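Zwischenbericht Juli an den Förderkreis Torham
Projekt: Studentisches Teilprojekt Textilhandhabung, Wettbewerbsgruppe Ilitz

1. Stand der Arbeiten
Arbeitspaket 2 (Greifen einzelner Kleidungsstücke) ist abgeschlossen, Arbeitspaket 3 (Übergabe zwischen zwei Armen) läuft. Die Gruppe besteht unverändert aus 14 Studierenden. Yusri Saragih hat die Steuerung der Handgelenke übernommen, Rutilio Xolalpa betreut weiterhin die Datenaufbereitung.

2. Datenbestand
Bis Monatsende lagen 1750 Einzelversuche vor. Davon wurden 57 wegen fehlender Zeitstempel verworfen. Die Ursache lag in der Synchronisation der beiden Armsteuerungen und ist behoben. Die Versuche mit Hemden sind überrepräsentiert, Hosen und Handtücher folgen im nächsten Abschnitt.

3. Offene Punkte
Die Erkennung von Ärmel und Saum ist bei zusammengefallenem Stoff noch unzuverlässig — die Falten werden teils als Kante gewertet. Amado Talavera prüft, ob eine zweite Ansicht vor dem Nachfassen ausreicht. Die Kabelführung an den Armen muss überarbeitet werden, bevor die Geschwindigkeit erhöht wird. Der Antrag auf Ersatzfinger bei der Firma Estach ist gestellt, eine Lieferzusage fehlt.

4. Mittelverwendung
Die Sachmittel sind zu 15 Prozent noch nicht gebunden. Wir bitten darum, diesen Rest für die Kabelführung umwidmen zu dürfen. Personalmittel wurden planmäßig abgerufen.
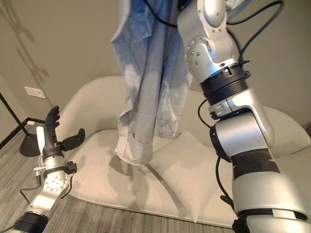
Bericht: Fikri Lumenta, Wettbewerbsgruppe Ilitz | Fachliche Durchsicht: Sinéad Costello

Arbeitspaket 3, Hemd am rechten Arm, linke Hand geöffnet. Der Stoff hängt als lockeres Bündel vor dem Sofa, ein Ärmel mit Manschette liegt am tiefsten. Für die Auswertung ist diese Ausgangslage als »ungeordnet, einseitig gehalten« geführt. Rückfragen zum Versuchsprotokoll bitte an Rutilio Xolalpa.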